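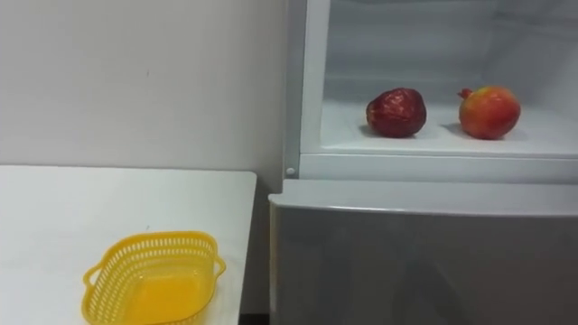 Sugden Community Pantry Opens Its Doors on Sunday Afternoons

SUGDEN – Families who can't make it to the Sugden Community Pantry during the working week will soon have another chance to stop by. Beginning in June, the pantry will open every Sunday from 1 p.m., with the same groceries, the same coffee and, we very much hope, the same friendly chatter that our weekday visitors have come to know.

The pantry currently serves 187 households, and many of them have told us over the past year that getting here before closing time means leaving work early or asking a neighbor for a ride. We listened, and we are so pleased to finally be able to do something about it!

“I can't tell you how many times I've locked up and seen somebody hurrying across the parking lot,” said Joanne Lambert, director of the pantry. “I always open up again, of course, but people shouldn't have to run for a bag of potatoes.”

The new hours are made possible by a gift from Prakano, the family-owned bakery on Mill Street, which will also send over fresh bread and rolls each week. Leanne Hebden, who owns the bakery, grew up a few blocks from the pantry and remembers her grandmother shopping there.

Visitors don't need an appointment, and first-time guests can sign up at the front desk in a few minutes. Canned fruit, rice, cooking oil and diapers are especially welcome as donations and can be dropped off whenever the pantry is open.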